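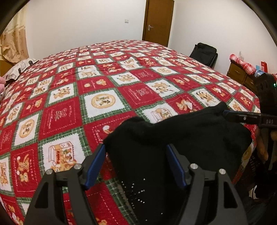 Chapter 14. Choosing a Network Cable

Reading time: 3 minutes

Many students believe that the newest cable will make their home network faster. In this chapter we will see when this is true, and when the money is wasted.

A network cable has a category, printed on its jacket. Category 5e carries one gigabit per second over 100 meters. If your router has only gigabit ports, a cable of higher category changes nothing – the port sets the limit.

Vitalii Ostapchuk measured 23 patch cords for the Csonka office in Clekascombe. Two of them failed the test, and both were damaged at the plug. The category was correct in each case.

Before you continue, read the jacket of one cable at your home and write down its category. You will need it for the first exercise.

Related chapters
Shielded and Unshielded Pairs
How to Crimp a Plug
Power over Ethernet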